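Chapter 6
Work Surfaces: Wear, Marking and Upkeep

After studying this chapter, the reader should be able to distinguish a scuff from a scratch, classify surface marks by origin, select a cleaning method suited to the finish, and decide when a surface should be refinished or replaced.

Key terms: scuff, scrape, transfer mark, abrasion, point load, matte finish, wear map, baseline inspection

6.1 Introduction

A work surface is any horizontal plane on which goods are set down, sorted, packed or moved. The term covers bench tops, packing tables and the floor areas that serve the same purpose in small shops. Chapter 5 dealt with the load a surface must carry. The present chapter deals with what happens to its top layer in ordinary use.

Wear on a work surface is seldom even. Items are dragged along the same few paths, racks and trays are turned on the same corners, and cartons are pulled toward the same edge. The resulting marks tend to share a direction. A technician who can read that direction can often identify the path of movement without having watched the work being done, although the reading should be checked against the work schedule before any change is made to the layout.

6.2 Types of Marks

A transfer mark consists of material left on the surface by another object. Rubber feet, painted metal and some plastics leave transfer marks. The surface beneath is intact, and the mark can usually be removed.

A scuff is a shallow disturbance of the finish, often mixed with transferred material. It may appear as a continuous line or as a broken one. A broken line indicates that contact pressure varied along the path.

A scrape or scratch involves loss of material. It can be felt with a fingernail drawn across it at a right angle. Cleaning will make a scratch less visible by removing dirt from the groove but will not close it.

A dent results from a point load and has no direction. Dents are treated in Section 6.7.

Loose debris is not a mark, but it is recorded in the same inspection. Hard particles trapped under a moving rack act as an abrasive and produce fine parallel scratches.

6.3 Color and Finish

Matte surfaces reduce glare and are preferred under overhead lighting. They hold dirt more readily than gloss surfaces, and aggressive rubbing can polish them locally, leaving a bright patch more noticeable than the original mark. Pale matte surfaces show dark transfer marks clearly. This is a benefit during inspection and a frequent source of complaint otherwise.

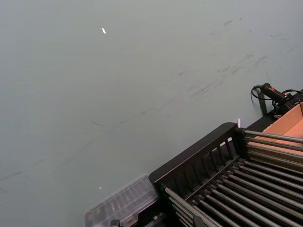

Figure 6.1 Pale matte surface with a long diagonal scuff and a group of shorter marks. A rack with parallel metal rods is at the lower right.

Wallin objects that pale finishes lead shops to clean too often, and that the cleaning then does more damage than the traffic. Under this view a mid-gray finish, washed on a fixed schedule, will outlast a pale one washed whenever it looks dirty. The objection has merit where abrasive pads are used. It has less force where cleaning is limited to a damp cloth and a neutral cleaner, the practice assumed in the rest of this book.

6.4 The Baseline Inspection

A baseline inspection is made before a surface enters service and repeated each January. The surface is cleared, wiped and viewed under a lamp held low to one side. Marks are drawn on a wear map at a scale of 1 to 10. The Skoltham packing room, used as the worked case in this chapter, has a single bench 600 mm deep, divided on the map into squares of 100 mm. Marks shorter than 2 mm are omitted.

Each entry on the map gives the type of mark, its length and its direction relative to the front edge. Marks that cross from one square to the next are entered once, in the square where the mark is darkest.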